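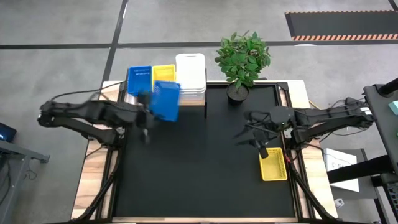 Visit report: Halov integration shop, two-arm basket cell

The Halov shop opens its floor to outside maintenance people twice a year, and the November session was given over to the small cells along the back wall. I spent most of my time at the basket sorting cell, a two-arm tabletop unit built for a customer called Bostov. We are planning something similar at our own site, and I went mainly to see how it is kept running.

Layout

The table has a light wood border around a matte black work surface. A black metal rail runs along the edges and has angled supports at the corners. The arms are mounted on opposite sides and reach inward. Stock stands along the far edge: blue baskets on the left, yellow next to them, then white trays on a wooden block.

Halov put the stacks where both arms can reach at least part of each one. The overlap zone is where most of the early trouble came from. The first program let either arm enter it on a timer. The current one uses a simple claim: an arm requests the zone, waits for the other to release it, and only then moves in. Cycle time went up slightly and the contact faults stopped.

The black surface was chosen for contrast. The colored baskets separate easily from it. The white trays gave more trouble, with glare from the overhead lights, and the shop ended up lowering the exposure and leaving it there for all three types.

Grippers

Baskets with slotted sides are awkward to hold. A finger that lands in a slot grips well, and a finger that lands on a rib can slip when the arm speeds up. The technicians limit acceleration whenever a basket is in the air and take the speed back on the empty return. They also wipe the finger pads at the start of each shift and replace them at 66 hours of run time. Worn pads are measured and logged before they go in the bin. I asked to see the log and it was filled in, including the dull entries.

A basket that comes out of the stack tilted is carried through the move and leveled at the set-down. Nested baskets sometimes stick. For that case there is a short shake routine, and after two failed attempts the arm lets go and calls for an operator.

Cables

This was the most useful part of the visit. The arm cables run outside the links, in loops and bundles, and the loops have to be long enough for the full reach without sagging onto the stock. Halov sets the length by jogging each arm to its farthest corner with the ties loose, marking the cable, then closing the ties from the base outward. Both arms are done separately. The two sides do not match, and copying the marks from one to the other was tried once and abandoned.

The inspection list for cables has 9 points. Most are tie positions. The one that finds faults is the bend nearest the base, where the jacket gets shiny before it cracks. One cable was replaced at 828 hours with no fault recorded, on appearance alone.

Calibration and restart

After any collision or pad change, both arms touch off on a fixture block from Ikeck that is placed at the center of the table and taken away again afterward. The procedure takes 10 minutes if the fixture is clean. The restart order is left arm, right arm, camera, then a dry run with no baskets. Skipping the dry run is possible from the menu. The shop has put a password on that option.

Spares

The shelf holds finger pads, one complete gripper, a set of cable ties in the right width, and a spare joint module ordered through Giannakopoulos. Lead time on the module was the only complaint I heard all day. The shop would keep two if the customer would pay for the second.

Items to follow up for our own cell: the zone claim logic, the tie marking method, and a price on the fixture block. Halov agreed to send the blank inspection sheet. The next open session is in spring, on a Sunday, and will cover the conveyor cells.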